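# Qui sommes-nous

L'école Jolton enseigne la reliure et la réparation des livres à des adultes qui travaillent pendant la journée. Nous donnons nos cours le soir, au premier étage de la maison Trenden, dans deux salles qui donnent sur la cour. L'école a été ouverte par Ognjen Berisha, qui avait appris le métier chez Omerović, un petit atelier de registres et de livres de comptes. Quand cet atelier a fermé, il a repris les presses, les cisailles et une grande partie du papier, et il a commencé par enseigner à deux élèves seulement.

Nous ne délivrons pas de diplôme d'État et nous préférons le dire dès le début. Ce que nous donnons, c'est du temps à la table avec un enseignant à côté, et des livres véritables à réparer. Chaque élève apporte les siens : dictionnaires, missels, livres de cuisine, bandes dessinées dont le dos est parti.

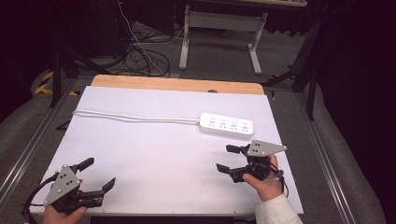

Le premier cycle commence en octobre. On y apprend à plier les cahiers, à percer, à coudre sur rubans, puis à poser les gardes. Beaucoup de personnes trouvent que la couture est difficile, mais selon notre expérience c'est le collage qui demande le plus de patience. Une colle trop épaisse fait gondoler la page, une colle trop liquide traverse. Nous utilisons surtout la colle d'amidon, que nous cuisons nous-mêmes, et nous expliquons la recette à tous ceux qui la demandent.

Le second cycle est consacré à la réparation. Il est ouvert aux élèves qui ont terminé le premier et aussi aux personnes qui ont déjà une pratique, après un entretien. Hamisi Rashidi en est responsable. Il travaille avec des papiers japonais très minces et il est sévère sur un point : une réparation doit pouvoir être défaite par celui qui viendra après nous. 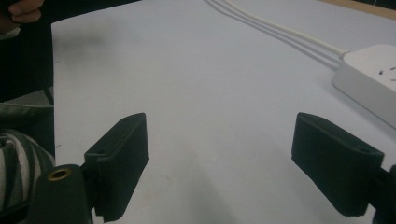 La bibliothèque de l'école compte environ 1 000 volumes. Ce sont des manuels de métier, des catalogues de papetiers et des livres que nous gardons pour leur reliure, même quand le texte n'intéresse plus beaucoup. Pour consulter les plus fragiles, on demande la clé à l'accueil et on s'installe sur une surface claire et lisse, toute blanche comme celle de la photo, où un petit morceau de papier ancien risque moins d'être perdu qu'il ne le serait sur du bois foncé. Les autres volumes peuvent être empruntés pendant deux semaines. Nous prions les lecteurs de ne pas mettre de ruban adhésif, même avec de bonnes intentions.

Depuis que nous avons adopté le logiciel Rinance pour les inscriptions, chaque élève peut voir son calendrier et changer de groupe sans téléphoner. Ceux qui n'aiment pas l'ordinateur peuvent toujours nous écrire une lettre, nous répondons aussi par lettre.

Les groupes restent petits et cela fait parfois une liste d'attente. Nous savons que cette attente est désagréable et nous avons réfléchi à agrandir les groupes, mais les enseignants n'y sont pas favorables.
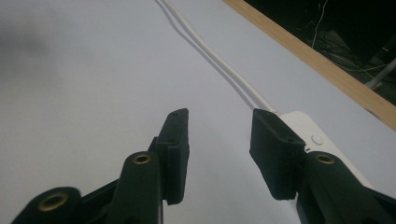 Ognjen Berisha répète qu'il préfère refuser un élève cette année et bien l'accueillir l'année suivante, et que dans un groupe trop nombreux on finit par corriger les livres sans regarder les mains. Nous suivons donc cette règle.

Le cycle complet coûte 1 299 euros, avec le papier, la toile et le fil. Le cuir est compté à part, selon la peau choisie. Il est possible de payer en plusieurs fois et il faut simplement nous l'indiquer au moment de l'inscription.

Pour visiter l'école, le mieux est de venir en fin d'après-midi, avant les cours. L'entrée se trouve dans la cour, deuxième porte à gauche, et la sonnette porte encore le nom Omerović.

Page mise à jour le 2018-12-09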